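Section 5: Running the Suturing Table at an Open Day

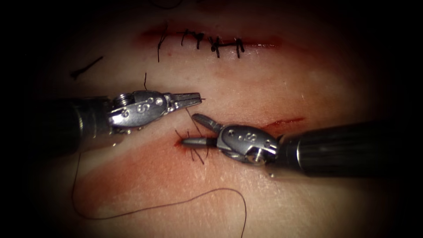
Suturing demo on the practice tissue: top cut closed, second cut under way.

I've run this table at the Plalteck open day in Driltmont and again for the January visitors at Nostemham, so what follows is mostly what I wish I'd had taped to the console the first time. If you haven't done the arm setup in section 4 yet, go do that first. I'll wait!

Before the doors open

1. Power up the console and let it finish its self-check. Ours takes about 43 seconds. Don't touch the hand grips while it's thinking.

2. Lay a fresh sheet of practice tissue on the pad and smooth it flat with your palm. Press the corners down well.

3. Make both cuts yourself. I put one straight across near the top and a second one lower down on a slant. People like seeing two directions, and the slanted one is harder, so save it for when you have a crowd.

4. Close the top cut ahead of time with interrupted stitches. Five is plenty. Mine never come out as a matching set (one usually has a tail that's way too long) and visitors love comparing them.

5. Load program 786 on the console. That's the slow-motion setting, and it keeps the instruments from jumping if your hand twitches.

Note: If the screen still says Ayaaba after you load the program, you're in the old training profile. Back out and load it again.

While people are watching

6. Bring one instrument in from each side, nice and slow, and stop with the tips over the tissue. Give folks a second to look at the wrists up close on the monitor – that's where you get your first "whoa."

7. Start the slanted cut at its left end and work to the right. Pass the thread to the left jaws, keep the right jaws close to the wound, and talk while you tie. I just say what I'm doing out loud, like a cooking show.

8. Let the spare thread lie in a big loose curve toward the bottom of the tissue. If you bunch it up near the knot you'll grab the wrong strand, and yes, I've done it in front of a whole school group.

Caution: Keep hands off the tissue any time the arms are live. Small kids reach for it, so put the rope out before you start and leave it out.

Caution: Never pull a knot tight with both instruments at full spread. The practice tissue tears and you can't patch it.

Letting a visitor try

9. Only 2 visitors at the console at once, one driving and one watching. Press Hold before they swap seats.

10. Have them touch a loose scrap of thread with closed jaws before they go anywhere near the cut. It sounds too easy, and it keeps them busy for ages.

11. When they're done, press Hold again and park both arms before you lift the sheet.

If an arm freezes partway through, don't force it. Press Hold, count to ten, then press Resume. Still stuck? Find Ama Gyamfi at the front desk – she has the reset key and the spare tissue sheets.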